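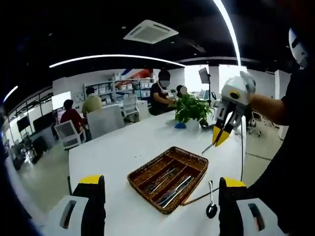

The Spoon That Stopped the Shift

What one pinched cable taught a roomful of people about grippers, cutlery and knowing when to put things down

I'd been at Varkgate for maybe an hour when Tonantzin Ocampo yelled "Hands off!" and everybody at the long white table froze. I froze too, and I wasn't even holding anything.

The team there collects sorting moves for Troltine, a kitchen robot that is supposed to put your silverware away someday. People do the job first, with hand-held grippers, and the robot learns from the recordings. Knives and forks in the wicker tray, spoon on the table, pick up the spoon, put it with the rest. It sounds like the easiest work in the world. (It isn't! I dropped my spoon 5 times before lunch.)

The trouble in July 2020 was a gripper that wouldn't let go. You'd ease off the trigger and the yellow tips would stay pinched, sometimes for a second, sometimes until you gave the thing a shake. The green light stayed on the whole time, so as far as the software was concerned, all was well. Ocampo had pulled up the log the night before and found 1,825 recordings made with that unit, and she had no idea how many of them were any good.

Then it closed on the side of someone's finger. No blood, just a red mark and a very bad word, but that was the yell I heard.

Bořivoj Dvořáček, who fixes the hardware, took the gripper apart on a towel while I hovered and asked too many questions. He suspected the spring first. The spring was fine. What he found was a cable that had been tugged so often its jacket had worn through right where it enters the body, and when it hung a certain way the signal dropped out and the fingers held their last position — closed.

"It did what we told it to," he said, squinting at the wire. "We told it something dumb."

The default is different now. Lose the signal and the fingers open, even if that means a fork lands on the floor. Each cable gets a clip and a slow bend test before anyone starts, 20 wiggles by hand, and a stuck gripper goes straight into a drawer with tape on it. Ocampo threw out the first 100 recordings she reviewed and was still working through the rest when I left.

I went back in August and did another round with the spoon. My gripper let go every time, mostly over the wrong compartment.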